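Notebooks > Cell 2 > Simulation and setup
Filed under: dual-arm cell, maintenance, grasp poses

Tuesday, 8:40

Cell 2 down since yesterday afternoon for the finger swap on arm A. Remo fitted the new pair before he left. Zeroed the gripper with the fingers closed, then opened to full stroke and back 40 times. No drift in the reported position. Old pair bagged and in the Elstead drawer, left finger has a visible step worn into the pad, right one less so.

New fingers are longer than the old ones. Nothing in the program knows that yet. Tool frame for arm A is still the one Emil wrote in February. Do not run any of the Brimia pick routines on hardware until this entry says otherwise.

9:30

Updated the tool frame in the sim model first. Changed the offset along the tool axis only, left orientation alone. Loaded the Paquette scene. Checks to do before touching the real arm:

- approach to the part over the thin base, arm A
- clearance at the wrist housing, same pose
- arm B at its wait pose, gripper open, while A is low
- retreat straight up, then home

First approach stopped with a contact flag, far-side finger against the top of the part. Approach height was still hard-coded in the routine and did not follow the tool frame. Found it in the second block, replaced it with an offset from the part frame. Seraina had flagged this same line in her review and it was never changed.

10:50

Second approach runs through without a flag. Stopped the sim at the grasp pose and left it there to look at the fingers. 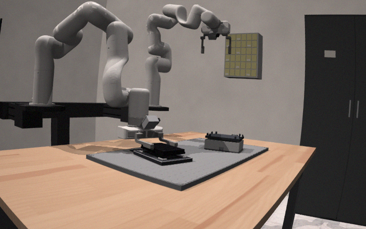 Sim, arm A at the grasp pose over the black part. Arm B behind, gripper open.

Fingers are around the part and close to its upper surface. I would like more depth on the grip but the base sits right under the part and I don't want a fingertip on it. Lowered the target by 2 mm and ran it again: no contact with the base. Keeping that value.

Arm B is well clear in this pose. The retreat is the one to watch, A's elbow swings back toward B if the planner picks the other configuration. Locked the elbow configuration for the retreat segment. Ran pick and retreat 100 times with small random offsets on the part position. 6 rejected by the planner, all at the far end of the offset range, none with arm-to-arm contact. Acceptable, the fixture won't allow offsets that large anyway.

The gray block with the posts was not used in these runs. Placement onto it needs its own check with the new tool frame. Renu has the latest drawing.

13:15

Moved to hardware. Tool frame loaded, speed override at minimum, hand on the stop. Touched off on the reference pin from two directions, readings agree with the model. Ran the approach with no part, then with a part. Closed, lifted, put it back. Part stayed level.

One thing to fix: cable on arm A's wrist pulls tight at the end of the retreat. Re-routed it with more slack ahead of the last clip. Needs a proper look with the Flulutent sleeve on, I ran without it.

Open items

Placement check in sim, then hardware (me, after Renu sends the drawing)
Sleeve back on arm A, check cable through full wrist range (Remo)
Search the other routines for hard-coded approach heights (Emil)
Same finger swap on arm B? Wear looks light. Natsumi Hoshino to decide.

Cell left powered, arms home, override still at minimum. Brimia pick routine released for slow running only.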